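Trurwood bench notes
04/08/2025

Milk paint again. Picking up from the page with the coffee ring on it, where I'd decided the casein was too thick and then ran out of evening.

First thing this morning I mixed a new batch of the Grondis powder, the plain red, one part powder to one part warm water by volume, and let it sit under a wet rag while I swept up. It always looks terrible at first, like tomato soup somebody gave up on, and then it settles down and goes smooth. I strained it through a paint sock and got a small spoonful of grit out, which is less than last time. I think the last bag had picked up damp. The lid on it never closed right.

Offcuts are all maple this round, sanded to 150, wiped down with a wet cloth, dried, and sanded again very lightly by hand. I cut 144 of them back in January and they've been sitting in a crate under the stairs ever since, so they've had plenty of time to move if they were going to. A few have cupped. I put those in the firewood. I'm not going to fight a cupped sample when the whole point is to see what the paint does on a flat one.

Plan for the day was one coat on everything, second coat on half, then topcoats in groups - raw (nothing), hemp oil, and the Dultivmont wax. I'd like to try shellac too but the flakes I have are old and I don't trust them. Need to buy fresh from the place on Cárdenas Street, and also pick up more paint socks while I'm there, and see if they still have the short foam brushes with the wooden handles. The long ones are hopeless for this.

First coat went on fine with the old hog bristle. It raised the grain more than I wanted, even with the wetting beforehand. I did a few pieces with a thinner mix to compare and those raised about the same, so I'm going to stop blaming the water. It might just be the maple. It might be my sanding! I was listening to the ball game and I know I got lazy toward the end of the stack.

Dry to the touch in 33 minutes with the fan on low. I wrote down the start time on the back of my hand and then washed my hands, of course, but I had also written it on the tape, so that number is good.

The green went worse. Grondis calls it a sage but mixed up it's a lot bluer than the chart, and it foams. I whisked it by hand, very gently, and it still foamed. Let it stand 60 minutes and skimmed the top off with a card, and that helped, but there were still pinholes on every piece once it dried. Next time I'll mix it the night before and leave it in the cold room. I remember doing that with the barn red for the big chest and having no bubbles at all, though I didn't write it down anywhere, so who knows. (Note to self: write it down. This is me writing it down.)

The other half of the afternoon got eaten by sorting. I've been storing finished samples in shoeboxes by date, and that is a silly way to do it when the question anybody asks is always "can I see all the greens?" and then I'm on my knees with the lids off. So I'm going over to color. One open bin per color family, date on the back of each piece in pencil, and a different colored bin wherever two families might get mixed up by somebody in a hurry.
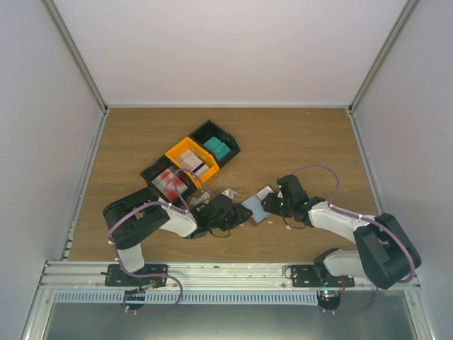 One color family to a bin, with a yellow bin between two black ones.

I like them pushed up against each other. They don't wander across the table when you reach in, and you can go along the row with one hand while you hold a sample in the other. No lids. I know lids keep the dust out, but milk paint is chalky enough that a bit of dust wipes right off, and I know for a fact that I will never put a lid back on.

What I haven't settled is where the two-tone pieces go, the ones with a red over cream and rubbed back at the corners. They're neither one thing nor the other. For now, they go with whatever color is on top. If you come across one in the wrong place, just leave it on the bench and I'll deal with it.

Back to the paint. Rub test on last week's pieces, which have had a full 5 days to cure: dry white cotton, firm pressure, ten strokes.

Raw, one coat: a lot of color on the cloth. Expected.
Raw, two coats: same, maybe a little worse. More paint to come off, I guess.
Hemp oil: faint pink on the cloth, nothing you'd notice on your sleeve. Color went a good deal darker though, almost brick.
Dultivmont wax: clean cloth on most, a smudge on the two where I'd buffed too soon. Nice soft sheen. Keeps the color closest to the chart.

Then the same with a damp cloth, and the wax pieces let me down. Every one of them left a mark, and one went cloudy at the end where the water sat. The oil did much better damp. So for anything that's going to live near a sink or get handled by kids with sticky fingers, it's oil, and I'll have to live with the darker color or start from a lighter mix to make up for it. I tried cutting the red with a little of the cream on a scrap, maybe four to one, and oiled it straight away to see. Much nearer to what I want. Needs a proper go with real measurements and not a jelly spoon.

I did wonder about oil first and then wax over it. The tin says to wait a good long while between them and I haven't got the patience today, but I've set aside a dozen oiled ones on the windowsill with a bit of tape on each so they don't get swept up in the sorting. Please don't move those. If it's raining in, fine, move those.

Brush cleanup: plain water, then a drop of dish soap, then hang bristles down. I left the green brush standing in the jar over lunch and the bristles are now bent like a hockey stick. It's still OK for glue.

Leftover mixed paint is in the fridge in the glass jar with the blue tape, and it'll be no good after tomorrow. It is NOT yogurt. The red could pass for strawberry if you weren't looking.

To do
mix green tonight, cold room, covered
light hand sanding between coats on the second half
measure the red and cream mix by weight
shellac flakes, paint socks, short foam brushes
find a better pencil, the soft one smears on maple
check cloudy wax piece again once it's dried out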